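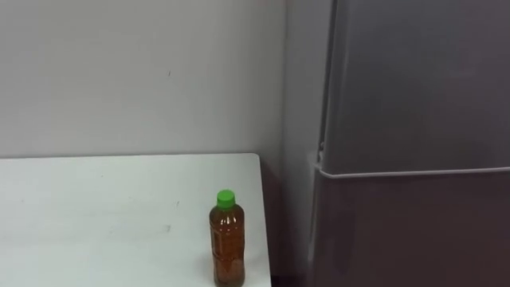 4.2 Die Tischecke als Zwischenstation

Wer sich längere Zeit mit gemeinschaftlich genutzten Küchen und Pausenräumen beschäftigt, gewinnt mit der Zeit eine gewisse Zuneigung zu den kleinen Orten, die auf keinem Grundriss eingetragen sind. Dazu gehören die Fensterbank, auf der die Post von jemandem liegt, der längst in einem anderen Stockwerk arbeitet, der Deckel des Mülleimers, auf dem sich erstaunlich stabil eine Tasse abstellen lässt, und vor allem jene Ecke des Tisches, die dem Kühlschrank am nächsten ist. Im vorigen Abschnitt haben wir die Vorratshaltung im engeren Sinn behandelt, also das, was in Fächern, Schubladen und Kühlschranktüren steht. Hier geht es um das, was davor geschieht, oder danach, oder dazwischen, und wofür wir im Projekt Misska nach einigem Hin und Her den schlichten Ausdruck »Zwischenstation« beibehalten haben.

Der Ausdruck stammt von Daiane Meireles, die ihn in ihren ersten Feldnotizen aus Diltenitz zunächst nur als Randbemerkung verwendete. Gemeint ist eine Fläche, auf der ein Gegenstand abgestellt wird, ohne dass er dort seinen Platz hätte. Die Milch, die aus der Einkaufstasche kommt und gleich in den Kühlschrank soll, steht auf einer Zwischenstation; die Flasche, aus der man am Vormittag getrunken hat und am Nachmittag weitertrinken möchte, ebenfalls. Von der Ablage im üblichen Sinn unterscheidet sich die Zwischenstation dadurch, dass die Beteiligten auf Nachfrage fast immer eine Fortsetzung angeben können. »Das kommt noch weg«, heißt es dann, oder »das nehme ich gleich mit«. Wie lange dieses »gleich« dauern darf, ist eine Frage, über die sich in Gemeinschaftsküchen erfahrungsgemäß trefflich streiten lässt (vgl. Abschnitt 5.1).

Unser Material umfasst 42 Räume, in denen wenigstens ein Kühlschrank und eine freie Arbeits- oder Tischfläche in Reichweite voneinander vorhanden waren. Aus diesen Räumen liegen 230 Einträge zu abgestellten Getränken vor, die Misaki Ichikawa nach Standort, Verschluss und Füllstand kodiert hat. In 199 Fällen war der Standort so genau notiert, dass wir ihn einer Zone der Tischfläche zuordnen konnten; die übrigen Einträge haben wir für diesen Abschnitt beiseitegelegt, auch wenn sich darunter einige der schönsten Beobachtungen überhaupt befinden, etwa die über eine Thermoskanne, die vom Februar an offenbar ein eigenes Leben auf der Heizung führte.

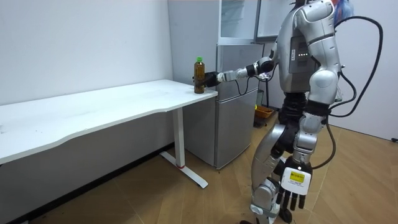 Abbildung 2. Tischecke und Flasche in einem der untersuchten Räume (Standort Kiniver).

Die Zone, die uns am meisten beschäftigt hat, nennen wir die Eckzone. Sie umfasst den Bereich, in dem die Längskante des Tisches auf die dem Kühlschrank zugewandte Schmalseite trifft. Aus Sicht der klassischen Küchenplanung ist das eine ausgesprochen ungünstige Stelle: Man geht dort vorbei, man streift sie mit der Hüfte oder mit der Tasche, und wer die Kühlschranktür weit öffnet, steht je nach Raum halb vor ihr. Trotzdem wird sie gern gewählt. Die Flasche mit dem leuchtend grünen Schraubverschluss in Abbildung 2 steht aufrecht an der Ecke der weißen Platte, dicht an deren rechter Kante, obwohl der Tisch sich nach links noch ein gutes Stück fortsetzt. Solche Standorte sind uns in ganz verschiedenen Räumen begegnet, in großen Betriebsküchen ebenso wie in Zimmern, in denen der Tisch eigentlich als Schreibtisch angeschafft worden war und erst nach und nach zur Kaffeetheke wurde.

Naheliegend ist zunächst eine Erklärung über den Weg. Ein Getränk, das als Nächstes gekühlt oder mitgenommen werden soll, wandert dorthin, wo die nächste Bewegung beginnt. In den Gesprächen wurde das freilich selten so formuliert. Die meisten Befragten sprachen lieber von Sichtbarkeit: Man wolle die Flasche nicht vergessen, und am Rand des Tisches falle sie eben auf. Beides verträgt sich gut miteinander, und wir möchten die Befragten auch nicht klüger oder weniger klug machen, als sie sich selbst dargestellt haben. Für unsere Zwecke genügt die Feststellung, dass die Ecke zugleich nah am Kühlschrank und nah am Blick liegt.

Eine zweite Überlegung betrifft den Verschluss. Ein offener Becher wird mit mehr Vorsicht behandelt als eine zugeschraubte Flasche, und in der Eckzone fanden wir überwiegend verschlossene Gefäße. Das gilt auch für den Fall aus Kiniver: Durch den klaren Kunststoff ist die bernsteinbraune Flüssigkeit, vermutlich Tee, gut zu erkennen, und der Schraubdeckel sitzt auf dem Hals. Farbige Deckel erfüllen in gemeinschaftlich genutzten Räumen übrigens noch eine Nebenaufgabe, auf die wir ohne die Hinweise unserer Gesprächspartner nicht gekommen wären. Wo mehrere Personen dasselbe Getränk kaufen, merkt man sich die eigene Flasche gern am Deckel, und in einer Küche in Diltenitz wurden die Deckel sogar untereinander getauscht, damit jede Person ihre Farbe behielt. Ob dort immer die richtige Person aus der richtigen Flasche trank, haben wir taktvoll offengelassen.

Schließlich noch ein Wort zur Oberfläche selbst, die in der Literatur gern als neutrale Unterlage behandelt wird. Weiße Tischplatten verzeihen wenig. Auch auf der Platte in Kiniver finden sich schwache Flecken und Spuren, und ähnliche Verfärbungen haben wir an den meisten hellen Tischen notiert, ohne dass wir sie im Einzelnen einem bestimmten Gebrauch zuordnen könnten. Cozma hat in einem Werkstattgespräch vorgeschlagen, solche Spuren als eine Art Gedächtnis der Zwischenstation zu lesen. Wir sind da etwas zurückhaltender geworden, nachdem wir in einem Raum den vermeintlichen Flaschenring ausgiebig vermessen hatten und uns dann gesagt wurde, er stamme von einem Blumentopf des Vormieters.

Für die Kodierung haben wir daraus 2 Regeln abgeleitet. Erstens wird die Eckzone nur vergeben, wenn das Gefäß selbst dort steht; Spuren allein zählen nicht. Zweitens wird der Abstand zum Kühlschrank vom Gefäß aus angegeben und nicht von der Tischkante, was bei sehr langen Tischen einen spürbaren Unterschied macht. Die Einträge aus den ersten Wochen, in denen wir noch von der Kante aus gemessen hatten, wurden anhand der Raumskizzen umgerechnet.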